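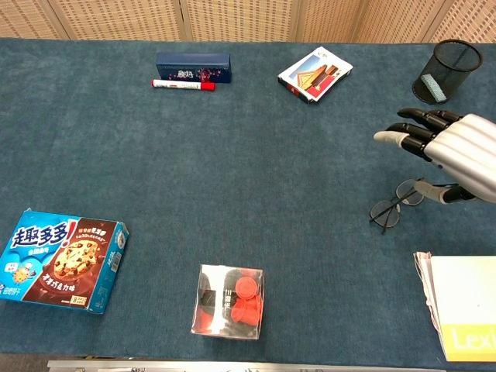 MINUTES: HOUSEHOLD AND SHOP-FLOOR AUTOMATION WORKING GROUP

Mirnside Technical Center, Room 3
Tuesday, 2:00 p.m.
Status: Approved with one correction (see item 1)

Present: the Chair; the Secretary; two representatives of Hisport; one representative of Cullinane; the test engineer; the operations lead, retail; the operations lead, home services.
Apologies: the finance representative.

1. Minutes of the previous meeting

The minutes were accepted. Under item 4, "shelf facing" is to be changed to "shelf clearing."

2. Matters arising

The Secretary reported that the revised wording of the trial agreement had been sent to Hisport. Hisport confirmed receipt and asked for one more week to review the section on damaged goods. Agreed.

Cullinane had been asked to supply a plain-language version of its safety sheet. A draft was handed out at the meeting. Comments are to go to the Secretary in writing.

3. Tabletop handling

The test engineer presented the report on tabletop handling for the Furum trial. The purpose of the work is to establish whether a robotic hand can do the small tidying jobs that take up staff time at counters, front desks and kitchen tables: picking up what has been left out, moving it, and setting it down where it belongs.

The report covers 400 attempts. Of these, 259 were completed with no help from the operator. In 62 the item was lifted but put down in the wrong place or at the wrong angle. The remainder were stopped by the operator or ended without a lift.

The Chair asked which items gave the most difficulty. The test engineer replied that boxed goods with firm sides were handled well, and that eyeglasses remained the weakest category. Thin metal frames leave the fingers little to close on, and a temple arm lying open can catch on a felt surface. Loose papers and stacks with curled edges were also poor. The retail lead noted that these are the items customers most often leave behind.

Hisport asked whether the results would hold on a bare counter. The test engineer said that felt is forgiving and that she would not expect the same figures on glass or steel. The Chair asked that this be stated on the first page of the report, and that the figures not be quoted without it.
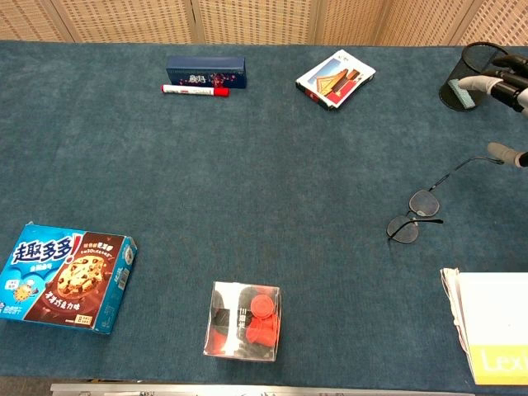

The group then discussed containers. Mesh pencil holders are light and tip easily, and the report recommends a grip on the side wall with a slow approach. The home services lead asked whether the same approach would serve for drinking glasses and toothbrush cups. Cullinane thought it would for empty ones. No work has been done on filled containers, and the group agreed that none should begin until the spill procedure has been written.

There was some disagreement over speed. The retail lead stated that a member of staff clears a counter in far less time than the machine, and that a store would not pay for a slower pair of hands. Hisport's view was that speed matters less after closing, when the counter can be left to the machine overnight. The home services lead supported this for offices but doubted that households would accept a machine working unattended near personal belongings. The Chair asked that both views be recorded.

Resolved: that the machine is not ready for unsupervised use in customer homes. Supervised work in a closed store may be considered after the next report.

4. Staff briefing

The retail lead asked that store staff be told plainly what the trial is for. A one-page note will be prepared. Hisport asked to see the text before it is issued. Agreed.

5. Budget

Deferred in the absence of the finance representative.

6. Actions

Test engineer: add the surface statement to page one; repeat the eyeglasses attempts on a hard counter.
Cullinane: first draft of the spill procedure.
Hisport: comments on the damaged goods section.
Retail lead: staff note.
Secretary: collect comments on the safety sheet and circulate them.

7. Any other business

The home services lead asked whether folding laundry could be added to the Furum trial. The Chair ruled that it falls outside the present scope, and it may be raised again when the scope is reviewed in April.

The meeting closed at 3:40 p.m.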